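Arm stops short on cloth pickup after remounting, where do I look first?

Posted in Benchtop and Small Cells
2 replies

Minttu Valtonen

I look after one small cell that does cloth handling. It's a single arm with a finger gripper, working over a square table with a dark green cover, and a depth camera looking down over the arm toward the table. The control software is Zivus and the camera mount came from Alberg. The job is simple. A cloth gets dropped anywhere on the green, the camera finds it, the arm picks it up by a fold and drops it again somewhere else.

In January I took the arm off its mount to replace a worn cable at the base. I put it back on the same bolt holes and tightened everything the way the manual says. Since then the picks have been bad. The fingers close above the cloth or on the near side of it, and the miss gets worse the farther the cloth is from the arm. Close in, it still picks most of the time.

What I've done so far:

Restarted the controller and the camera, in that order and then in the other order.
Homed the arm and checked that every joint reads what it should at home.
Put in new finger pads.
Loaded the saved calibration from before the repair. No change, and I think it was already the one in use.

The depth picture also looks rough. There is speckle all around the arm and along the sides of the table, and I can't remember if it was always like that. The log shows error 1447 a couple of times per shift, with the text "target outside work plane." The arm stops when that comes up and I have to clear it by hand.

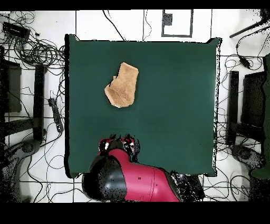

My question is whether I should be looking at the camera or the arm. I would like to avoid taking the arm off again if I can help it. I also don't want to run a full calibration and find out later that something is loose, so I'd like to know what order to do this in.

Merja Aaltonen

Start with the arm mount, then the camera mount, then calibrate. You will have to calibrate in any case. The saved file describes where the arm sat relative to the camera before you took it off, and bolt holes have play in them. A very small twist at the base is hard to see with your eyes and shows up as a big miss at the far side of the table. That fits what you describe, good close in and worse farther out.

This is the order I use:

1. Power down and lock out the arm. Check the base bolts with a torque wrench, going across the pattern and not around it. Look under the base for a cable jacket or a washer caught between the faces. You just changed a cable, so I would look there carefully.

2. Push on the camera mount with one finger. If it moves and doesn't come back, tighten it and mark the joint with a paint pen so you can see next time if it has shifted.

3. Check that the table hasn't been bumped while you were working around it. Mark where the legs or edges sit on the floor. Pull the cover flat too. A wrinkle in it changes the height the camera reads.

4. Let the camera warm up for 35 minutes. Ours drifts while it is getting up to temperature, and a calibration done cold is off by lunch.

5. Run the hand-eye calibration with the board, and include poses out at the corners. Most bad calibrations I have been asked to fix were taken in the middle of the table only.

6. Refit the work plane afterward. It is a separate step in Zivus and easy to skip. If the plane is tilted, a cloth near the far edge can end up outside it, and I would expect that to be where your 1447 is coming from.

To test it, tape a flat target near each corner and send the gripper to hover over it at low speed, with your hand on the stop. We accept 2 mm. If all the corners miss in the same direction, go back to step 5. If they miss in different directions, something is still moving and you should go back to step 1.

About the speckle — some of that is normal on a depth camera wherever a near thing has a far thing behind it, so the outline of the arm and the edge of a table are the usual places. Shiny covers on the arm make it worse. I wouldn't chase it unless you see holes in the flat part of the table or on the cloth. Dust on the camera window is worth a wipe with a lens cloth anyway.

Ruddock

had the same thing on ours. recalibrate. also check your power strip and get the cables tied up out of the way, a cable pulling on the camera will move it a little every time somebody steps on it

Minttu Valtonen

Thank you both. The bolts were fine but there was a cable tie tail under one corner of the base, so the arm was leaning. I took that out, seated it again and did the calibration warm with the corner poses. Three corners are inside 2 mm now and the far left one is a bit over. I had not refit the work plane at all after the repair. I'll do that one next and then run it for a full shift before I say anything about the 1447.

Merja Aaltonen

Redo the far left corner after the plane is refit. If it is still over, add two or three more poses on that side and solve again. Save the file under a new name and keep the old one.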